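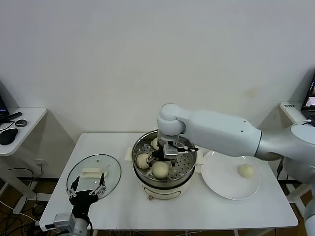

Que el pan al vapor no tiene corteza y por eso no es pan: eso escribió una lectora de Mundavar cuando publicamos la primera entrega de esta serie, y su carta recibió más respuestas que el propio artículo. La mayoría le llevaba la contraria. Algunos mandaron recetas.

La masa es sencilla: harina floja, agua, levadura, un poco de azúcar y, según la casa, una cucharada de aceite. Lo que cambia es la cocción. El vapor no pasa de los cien grados, la superficie no se dora y la miga queda blanca y elástica.

En Grulon, un obrador de barrio que abrió en junio, venden 505 piezas al día entre lisas y rellenas. Las lisas salen primero, a las 8 de la mañana, para los clientes que las compran como desayuno. Las de cerdo y col se acaban antes de comer. El obrador amasa de noche y deja reposar la masa dos veces, la segunda ya formada y sobre papel.

La harina es la discusión de siempre. Grulon usa la de Billik, una molinera pequeña que muele 2.000 kilos por semana y la vende con poca proteína, como la de repostería. Con harina de fuerza el bollo sube más, pero se pone correoso al enfriarse.

En casa el fallo más común es destapar demasiado pronto. Conviene apagar el fuego y esperar 3 minutos con la tapa entreabierta, o la piel se arruga. También hay que dejar espacio entre las piezas, que crecen bastante.

Se conservan bien congelados y vuelven al vapor sin descongelar. En la tienda Fiadzo, dos calles más abajo, los tienen en bolsas junto a las empanadillas.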